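3.2 A preensão em pinça ao longo do primeiro ano de oficina

Uma das surpresas mais bonitas deste trabalho foi perceber quanto da história de um encadernador está inscrita nos dedos. No ateliê Golob, onde acompanhámos 17 aprendizes durante o primeiro ano de formação, a dobra do caderno começa sempre da mesma maneira: a folha presa entre o polegar e o indicador, o pulso ligeiramente levantado, a dobradeira a descer pelo vinco num único movimento. Parece pouca coisa. Mas foi precisamente neste gesto que encontrámos a maior variação entre aprendizes, e também a mudança mais rápida de todo o conjunto de dados!

Karagiannis e Matić já tinham proposto, no estudo preparatório feito na oficina de Muvstead, que a preensão em pinça se estabiliza antes de o aprendiz conseguir explicar por palavras o que faz. Os nossos registos vão claramente nesse sentido. Dos 1380 cadernos dobrados e avaliados, os 600 primeiros concentram quase todos os vincos duplos, e é também neles que as anotações dos mestres se tornam mais saborosas: «a folha foge», «aperta demais», «ainda não ouve o papel». Esta última expressão aparece nos cadernos de campo de dois mestres que nunca trabalharam juntos, o que nos deixou muito entusiasmados (voltaremos a ela na secção 5, a propósito do vocabulário sonoro da oficina).

Interessa-nos aqui sobretudo a abertura da pinça antes do contacto. Os aprendizes abrem muito os dedos, como se a folha pudesse ter qualquer espessura; os mestres abrem apenas o necessário e chegam ao papel já quase fechados. A oposição de duas superfícies com um espaço livre entre elas (Figura 4) é a forma elementar de que partimos para codificar o gesto, e a ela acrescentámos três categorias retiradas da observação: pinça de polpa, pinça lateral e pinça apoiada, esta última com o dedo médio a servir de encosto. Em 13 dos aprendizes, a pinça lateral dominava em outubro e tinha praticamente desaparecido no fim do ano. Os restantes mantiveram-na para os papéis de maior gramagem, com resultados excelentes, diga-se, e contra o conselho expresso dos mestres.

A gramagem, aliás, merece atenção. Com o papel Fivine, mais macio e de fibra longa, a pressão excessiva deixa uma marca brilhante junto ao vinco que nenhuma prensa consegue disfarçar. Os aprendizes descobriram isto depressa e passaram a dobrar com a mão mais leve também nos outros papéis, uma transferência que não tínhamos previsto no protocolo e que dá muita vontade de estudar a fundo.

Figura 4. Duas superfícies opostas em posição aberta.
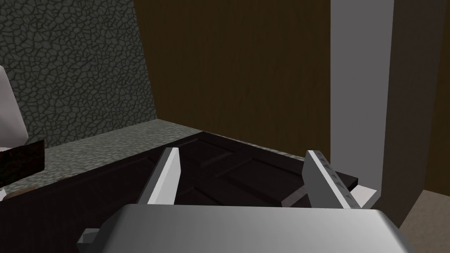

3.3 A costura e o ritmo partilhado da bancada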